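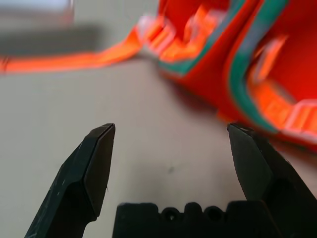 Yutong Tang reckons you should always open the jaws fully before you press record, and that half the bad runs at Tromstead came from skipping it. I've come round to that, so it's now step 1.

4. Recording grasps on soft items

I'm assuming you've mounted the wrist camera and got through section 3. Soft things (bags, straps, anything that flops) are where our method earns its keep, so take your time over this bit!

1. Open the jaws all the way and leave them there for 2 seconds.
2. Put the bag down any old how. Please don't tidy the straps – the Mustura model learns from the mess, and my neat early runs taught it very little.
3. Start the recording, then bring the arm down slowly.
4. Close on fabric first. Save the buckles for a second batch.
5. Lift by 50 mm, hold, lower, open, stop.

Caution: keep your hands well clear once the arm is live, even if a strap is about to slide off the table.

Note: we used 400 runs for the first Grestulham result and 900 for the second. The bigger set coped far better with loose webbing, though it still muddles a strap with the shadow beside it. I haven't cracked that one yet.

If a grasp slips, keep the run and label it "slip".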